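Session notes, Saturday, June 23, 2018

**Reading a lease before you sign it**

Bring the Fillmont sample lease to every meeting of this unit. The page numbers below refer to that copy. If yours is missing the last two pages, ask for another at the front desk.

## 1. Who and what

The first paragraph should name the landlord, the tenant and the unit. Check the spelling of your own name. If a management company signs for the owner, the lease should say so and give an address where notices can be sent. In the sample, the owner is Mollel and the manager is Zetgate, and both addresses are on page 1.

## 2. Term

A fixed term has a start date and an end date. A month-to-month lease runs until one side gives notice. Many fixed leases turn into month-to-month at the end if neither side acts. Look for the word "renewal" or "holdover."

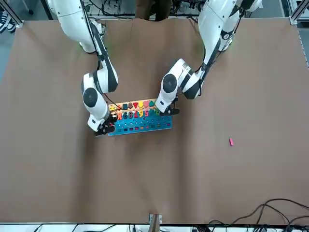
Gladys Sang asked whether a tenant who stays one extra week owes a full month. The sample lease says yes (clause 9). Other leases charge by the day, and state rules differ, so read the clause and then check your state's tenant handbook.

## 3. Money

Write these down separately. They are often mixed up:

- Rent, the day it is due, and any late fee
- Security deposit, and when it must be returned
- Fees you will not get back (application, cleaning, pet)
- Utilities you pay yourself

Worked case: rent is $1000 and the deposit is $1000. The tenant pays $2000 before moving in. The late fee is $51 and applies after the fifth of the month. A tenant who pays on the seventh owes $1051 for that month. The late fee does not come out of the deposit unless the lease allows it.

## 4. Repairs

Find out how a repair request has to be made. A phone call may not count. The sample lease asks for written notice, and email is accepted. Keep a copy with the date on it.

Normal wear is usually the landlord's cost. Damage is usually the tenant's. Faded paint is wear. A hole in a door is damage. Carpet is argued over more than anything else, so take photos on the day you move in.

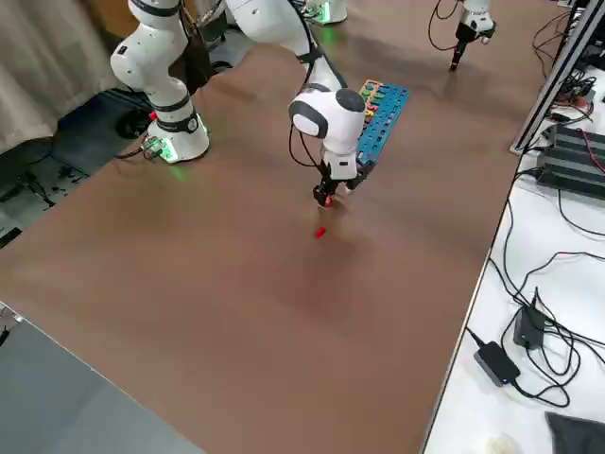 *Large brown tabletop with two white arms.*

## 5. Ending early

Look for a clause on subletting and a clause on breaking the lease. They are clauses 14 and 15 in the sample. Clause 15 sets a charge of 2 months' rent.

**For next time:** read clauses 10 to 15 and mark every sentence that contains "must" or "may." Then fill in the Pronow worksheet, front side only.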